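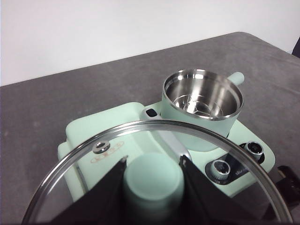 Glass lid with a steel rim and a mint-green knob.

How to cook rice on the hob without a special machine

Posted October 8, 2019 by Úna Corrigan

I have ruined rice in six different kitchens. I have made it so wet it could be poured and so dry it rattled. Once, in a rented flat in Merkcombe, I managed both at the same time, with soup on top and charcoal underneath, and had to buy the landlord a new pan. So I come to this subject with experience, most of it bad.

What follows is the absorption method, where the rice drinks all the water and there is nothing to drain. I cook it this way four nights a week and it has been fine for years.

What you need

A heavy pan with a lid that fits. A mug. A fork. A clean tea towel if your lid is a bit loose, as mine was until August.

You also need white long-grain or basmati rice. Brown rice is another business and I'll come to it at the end. If you have bought something called "easy cook", follow the packet, as it has already been through a lot before it met you.

Step 1: Measure with a mug

Any mug. One mug of rice feeds three people, or two people and tomorrow's lunch. Keep hold of the mug, you'll want it again for the water. I used to weigh everything on a scale and wrote the numbers in a notebook, which made me feel like a chemist and made no difference to the rice.

Step 2: Wash it

Put the rice in the pan, cover it with cold water and swish it with your hand. The water will go cloudy. Tip it away, carefully, with your other hand as a dam. Do this until the water is mostly clear, usually four goes. It will never be perfectly clear and you have a life to be getting on with.

My friend Loretta Lindqvist skips this and says she can't taste the difference. Her rice comes out in one piece. She serves it with a cake slice.

Soaking is optional. Twenty minutes in cold water gives you longer grains with basmati. I do it when people are coming round and not otherwise.

Step 3: Add the water

Drain the rice well, then add one and a half mugs of cold water for each mug of rice. If you soaked it, use a splash less. Half a teaspoon of salt per mug of rice goes in now.

You may have been taught the finger method: rest a fingertip on the rice and fill until the water reaches the first joint. It works for plenty of people. I have short fingers and a wide pan, and it has let me down twice.

Step 4: Boil, then turn it right down

Bring it to the boil with the lid off. Give it one stir so nothing is stuck to the bottom. This is the last stir you are allowed.

As soon as it is bubbling properly, turn the heat to the lowest setting you have and put the lid on. If you cook on electric, move the pan to a second ring already set on low. The first one will go on being hot out of spite.

Set a timer for 11 minutes.

Step 5: Leave the lid alone

This is the hard part. You will want to look. With a metal lid you have to sit there and trust it. A glass one lets you stare at fog, which I find calming, though it tells you very little about the rice.

If the lid rattles or steam is pouring out of the sides, the heat is too high or the lid is too loose. Turn it down first. If that doesn't help, wrap the lid in the tea towel and knot the corners on top, well away from the flame. I mean well away. I no longer own the towel with the puffins on.

Step 6: Rest it

When the timer goes, turn off the heat and leave the pan, lid on, for another 10 minutes. People skip this because the food smells ready and everyone is standing about holding plates. The rest is what dries the top and loosens the bottom. Make them lay the table.

Then take off the lid, tipping it away from your face, and run a fork through the rice from the edges in. Don't use a spoon unless you want Loretta's cake slice.

When it goes wrong

Still hard, and no water left: add three tablespoons of boiling water, lid back on, lowest heat, five minutes.

Soft but wet: lid off, low heat, two minutes, then rest it again under a towel.

Burnt at the bottom: don't scrape. Spoon off the top and put it in a bowl. Fill the pan with hot water and look at it tomorrow.

Mush: it's rice pudding now. Add milk and sugar. (Not if you salted it — I have checked.)

Brown rice

Two mugs of water to one of rice, 30 minutes on low, 10 minutes' rest. Everything else is the same, except that you'll be hungrier.

Leftovers

Spread what's left on a plate so it cools fast, and get it into the fridge within the hour. Eat it the next day, heated until it's steaming all the way through, and only reheat it once. Cold rice fries far better than fresh, so if you were planning egg fried rice for tonight, you should have started yesterday.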